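The Lavender Plate Method
By Finlay Ritchie
April
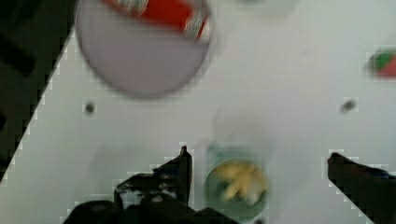 3 min read

I own one good plate. Well, I own plenty of plates, but only one I'd run back into the house for, and it's the big round lavender one. In some lights it goes almost gray, and on a white table it looks like a little pond. I bought it on the last afternoon of the Povberg flea market, from a man who wanted to sell me the whole set and looked quite hurt when I said just the one, please!

It was meant for cake. It has held cake exactly once. What it does now, all day every day, is hold whatever is on its way somewhere else, and I have become so fond of this arrangement that I'm giving it a whole post.

It started when we moved to the apartment on Hanton Street, which has no hallway to speak of. You open the door and you're standing next to the table. Everything got dropped there: mail, batteries, the good scissors, a lemon. By dinner you had to clear a space with your forearm. So one evening I put the plate down and told everyone (fine, I told myself, loudly) that loose things could live on the plate and nowhere else on the table.

And it works! A plate has an edge. When it's full you can see it's full, and you deal with it. I tried a basket before this and things sank to the bottom of it for months. I found a birthday card in there that I had written, stamped and never sent. On a plate there's no bottom for anything to sink to.

Red things look fantastic on it, by the way. Put anything red against that color and it practically shouts at you, so if there's something I absolutely must take with me in the morning, I'm happiest when it comes in red. I've been known to wrap a library book in a red dish towel.

My rules, such as they are:

The plate gets emptied before bed. Even if that only means carrying three things to three rooms.

No food, except in packets.

No keys. Keys scratch, and they have their own hook by the door.

No paper bigger than the plate. I broke this one last week with the Clokis catalog and I regret it, the thing slid off twice and took a pen with it.

I gave the table itself a proper going-over this month too, with warm water and a drop of dish soap, then a dry cloth. A pale top shows every single mark, which used to drive me up the wall and which I now sort of enjoy. You wipe it and you really do get something for your trouble.

If you want to try this, use a plate you like looking at. Mine was the wrong color for every other dish we own and I think that's half the reason it gets noticed. Next month I'm going in on the drawer under the stove, where I believe there are two lids from the old Camargo pans and no Camargo pans. Wish me luck!

302 shares
43 comments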